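The cream puff deserves a better table

The first cream puff I ever paid proper attention to came out of a paper bag at a bus shelter in Ballarat, on a morning cold enough to make your teeth ache. I'd bought it for the walk home. It didn't make the walk home. The lid shattered, the custard went up my sleeve, and I stood there in the wind thinking, why have I been wasting my money on vanilla slice?

That was years ago and I'm still at it. What I love is the kind with a cracked top, where a disc of sugary dough is laid over the choux before baking and splits apart as the puff swells underneath. The French call the topping craquelin. Plenty of Asian bakeries do it beautifully too, often with a bigger, rounder bun and a filling that is barely sweet. You get crunch, then air, then cold custard, all in the same bite!

The dough itself is a bit of kitchen magic. Water, butter, flour, eggs, cooked once on the stove and again in the oven, and somehow the inside hollows itself out. My oven is an old Hofstetter with a door that needs a chair leaned against it, and I've still had good batches from it (and some flat ones, mostly when I got curious and peeked). Leave the door shut until the colour is deep. Pale choux collapses, and there's no bringing it back.

Then there's the filling. Flolten, the little bakery near the station in my suburb, splits each shell right through and pipes yellow custard in until it pushes out the side. Their sign says they've sold puffs at the same counter for 40 years and I believe it, going by the dip worn in the floorboards. Skiltberg, across the river, fills from underneath so the lid stays whole. I've eaten both kinds on the same afternoon in the name of fairness. For looks I'd give it to Skiltberg, but for flavour I go back to Flolten every time, because a puff ought to show you what it's got.

Fill them late, whichever way you go. A shell that has held custard overnight is soft as a sponge, and the crackle is the whole point. If you're taking them to a friend's place, carry the custard separately in a piping bag in the esky and do the job in their kitchen. You'll be very popular.

What to drink? Tea is the usual answer and I won't argue with it. Lately, though, I've come round to soda water drinks, the ones in the cold cabinet at the Asian grocer. Something plain and clean rinses the butter away and gets you ready for another mouthful.

And please, put the thing on a table. A plain white one is my favourite, with nothing fancy going on, so all that golden brown has the place to itself. I even like a silly toy or two nearby. Afternoon tea was always meant to be a bit of fun, and a pastry that leaves custard on your chin isn't asking for good linen.

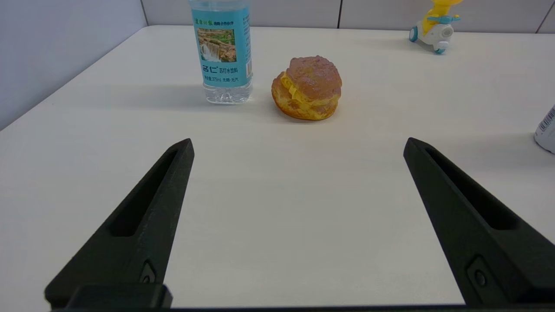

My next batch will be for a birthday in March, with passionfruit folded through half the custard and the other half left alone for the purists. I've already bought the eggs for a practice run this weekend.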